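The Kitchens Where Nothing Gets Washed

At Resholm, the day's first kitchen is loaded before the coffee is ready. It has a refrigerator, a counter and a robot, and it exists on a rack of servers at the back of a former printing shop. By lunch it will be deleted and replaced by another with the same refrigerator in a different color.

The company has 50 employees and one product, a body of recorded examples that other people use to teach robots how to handle household objects. A robot arm that learns this way is not programmed move by move. It is shown a task many times over, with what its cameras saw and what its joints did stored side by side, and a model is trained to connect the two. The method works better with more examples, and it works better still when the examples differ from each other in useful ways.

Getting those examples is slow. An operator sits at a desk with a hand controller in each fist and a headset on, and drives the two arms of a simulated robot through a job: pick up an item, carry it, set it down. When the job is finished the operator presses a foot pedal, the recording is saved, and the room resets with the objects in new places. A good operator saves 300 recordings in a week. A new one might save half that, and lose a fair share of those in review.

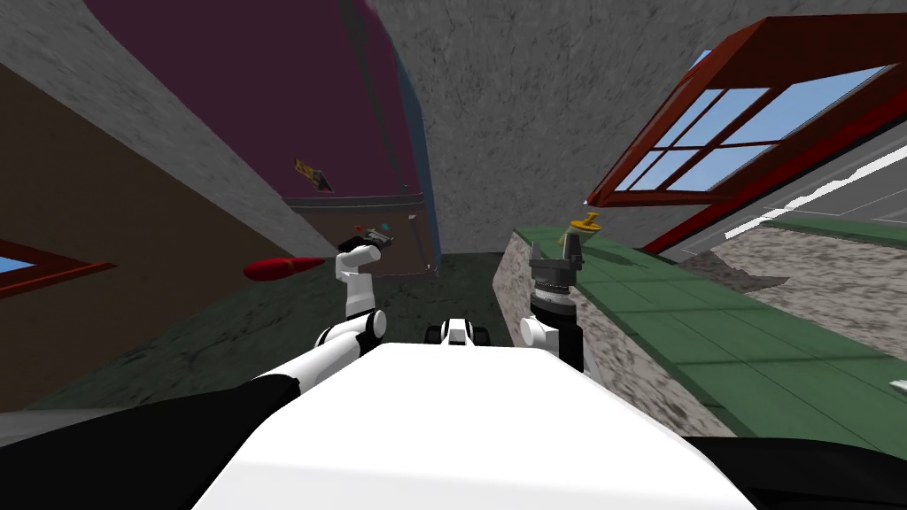

The robot's working view: left gripper by the refrigerator, right gripper up at the counter with a yellow object at its tip.

The rooms are not meant to be pretty. Walls and floors are given their surfaces by a program that draws from a library of textures, and the program has no taste. Green countertops turn up over rough stone. Window frames come out dark red, and a refrigerator may have doors in two colors and a side in a third. Operators get used to it within a few days, though several said they had started to find their own kitchens a little dull.

The strange color schemes have a purpose. A model trained only in white kitchens tends to treat the whiteness as part of the task, and it does badly in a room that looks different. If the walls, floors and doors change constantly, the model has less reason to lean on them. What stays the same from one recording to the next is the shape of the job, and the hope is that the shape is what gets learned.

Resholm's main project at the moment is called Carkum, and it is made up almost entirely of small objects in awkward positions. The company's earlier collection, Zadcombe, was built around larger items set out on open counters. Customers liked it and then came back with the same complaint. Their robots could pick up a thing that was standing clear, and had trouble with a thing that was close to a wall, near an edge, or low enough that the robot's own hand got in the way of seeing it.

That last problem takes up a surprising amount of the staff's time. A camera mounted at the wrist gives the closest view of a grasp, but the gripper sits in that view from start to finish. As the hand comes down, the body of the gripper can cover most of the object it is trying to pick up. The operators are told to deal with this the way a person would, by looking first and committing late. They bring the open fingers over the object, stop, correct the angle, and only then go lower.

The stop matters. Early Zadcombe recordings were made by operators who were paid by the finished task, and they moved fast. The grasps were good, but the approach was a single swoop with hardly any correction in it. Models trained on those files learned to swoop as well, and when they missed they had nothing to fall back on. Resholm changed the pay to an hourly rate and began asking for slower approaches. It also began keeping some of the misses, as long as the operator recovered and completed the job.

Review is done in a separate room by people who used to be operators. Each recording is played back from every camera, usually at 3 times normal speed, and marked as kept, returned or dropped. A recording can be dropped for a jerk in the arm, for an object that passes partway through a countertop, or for a long pause in which the operator was clearly doing something else. Reviewers also check the written instruction attached to each file. If the instruction says to pick up the object near the refrigerator and there are two of those, the file goes back.

Wrist views get the closest reading. From there the reviewer can see how far apart the fingers are, which side the object is nearer to, and how much of it is still showing over the top of the gripper. An object sitting nearer one finger is not a fault. Reviewers want plenty of those, so long as the rest of the recording shows the hand being brought into line before it closes.
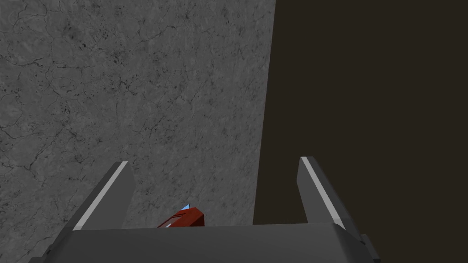
What the simulator leaves out

The obvious question is how much of this carries over to a real machine. Simulated friction is a guess. Simulated light is cleaner than the real thing, and nothing in the simulator is ever sticky. Resholm's answer is a modest one. It tells customers to treat its recordings as the bulk of the training and to finish with a smaller set made on their own hardware, in their own rooms.

One customer, a small maker of kitchen robots called Negussie, has followed that advice since September. It trains on Carkum first and then adds 400 recordings made by its own staff on a physical arm. The company says that its robot now picks up small items more reliably than it did with the physical recordings alone, but that it still struggles with anything soft. Dish towels are a particular sore point. Carkum has no cloth in it, and Resholm has no date for adding any.

There is also some disagreement inside the company over how odd the rooms should be. One group of engineers would like the texture program to be held back a little so that the kitchens look more like kitchens. They point out that a real counter casts a certain kind of shadow and reflects a certain kind of light, and that cracked stone on every surface teaches a model very little about either. The other group thinks variety has done its job so far and would leave it alone. For now the program has a setting that runs from plain to wild, and each batch is made at a different point along it.

The operators have their own requests, and these are mostly about the controllers. The triggers wear out. The left hand tires before the right does, as it is often the one held out in front, waiting, while the other works. A padded armrest was tried and sent back for being in the way of the elbow, and a narrower one is on order.

Around noon the morning's kitchen closes and the next one opens with the counter on the other side. The operators take off their headsets, eat, and come back to a refrigerator they will have to find again before they can start.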